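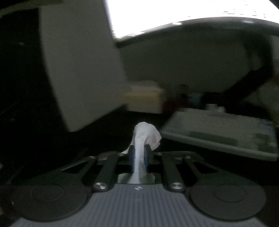 Can a machine clean up after us yet? A talk with Tyyne Kempputinen's successor would be easy to arrange, but we wanted Tyyne Kemppainen herself, and she agreed to meet us on Sat 29 August in the small kitchen of Iltov, the company where she has worked on robot hands since it opened.

She made the coffee by hand. I asked if a robot could have done it.

"This coffee, yes," she said. "In this kitchen, with this cup, on a good day. In your kitchen, I would not promise."

Kemppainen leads a group of six people. They study small chores, the kind that a person does without thinking: picking up a used tissue, putting a spoon in a drawer, hanging a towel. Before that she worked with packing machines at Leneck, where every carton had the same size and arrived at the same place.

"At Leneck I thought that I understood gripping," she said. "Then I tried soft things. A carton tells you where it is. A tissue has a new shape each time you touch it. You close the fingers, and the part you wanted has moved away."

In February her group made a long test of tidying a desk. The robot had to remove paper trash and leave all other things in their places. It finished 53 of 73 desks without help from a person. I said that this sounded rather good to me.

"It is good for a report," she answered. "But imagine that you pay somebody to clean your office, and at 20 desks you must get up and help. You would be tired of this person before lunch."

Most of the failures were not dramatic. The fingers took two sheets in place of one, or the arm stopped because it could not decide if a folded paper was trash or a note. Kemppainen considers the second problem the harder one. "My mother writes telephone numbers on napkins," she said. "For her, a napkin can be an important document. How should the machine know this?"

Her colleague Rangi Rutherford joined us for the second half of the talk. He came from the shop side. For several years he managed the stock room of Tundance, a chain of household stores, and he is less patient than she is.

"People in shops ask me one thing - can it work on a Saturday?" he said. "They mean when there are children in the aisle and somebody has put a sock on the shelf with the pans. I tell them no. It can count the shelf at night. It can bring a full box from the back. Let it do these jobs and be happy."

He thinks that shops will have useful machines well before homes do, because a shop can change its shelves to suit the machine. Kemppainen does not fully agree. She spoke of a trial in Wanigasekara, a home for older people, where the residents did not ask for speed at all. One woman wanted only that things dropped on the floor would be picked up, even if it took nearly the whole morning.

"She has time," Kemppainen said. "She cannot bend down. For her a slow machine is already a machine that works."

Rutherford said that this was fair, but asked who would pay for it. They discussed this for some minutes and I did not write all of it down.

Before I left, I asked both of them which chore they would give away first. Rutherford said the dishwasher, both filling and emptying. Kemppainen wanted to keep the dishes, which she finds calming, and give away the changing of bed covers. I asked when that could happen.

"The pillow, maybe soon," she said. "The big cover with the blanket inside, please ask me again later. I cannot do it well myself."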